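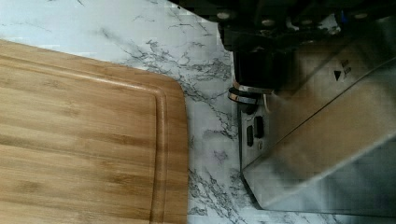
The Board from Radmont

Merja Karppinen had wanted a bamboo board for years, and when she finally carried one home from the market in Radmont she set it on the marble-patterned counter and called everybody in to look.

"It has a groove!" she said. "All the way along, and it goes around the corner with it. See?"

Eetu ran a thumb down the channel, around the bend and back again. He did it twice more. It was a very good groove.

"For the tomatoes," he said.

"For the tomatoes! For peaches! For that roast Raili does in March!" She was already pulling drawers open, looking for the big knife. The grain ran straight across in long honey-brown lines, and next to it the gray veins in the counter looked like a storm over Dellton, all forks and crackle, and she loved them both so much she had to stop and put her hands on her hips.

Raili came in from the porch with her shoes still on. "How much?"

"Eighteen."

"For a board?"

"Feel the corner," said Merja.

Raili felt the corner. She stood there a while. Then she went out to the garden to see which tomatoes were ready.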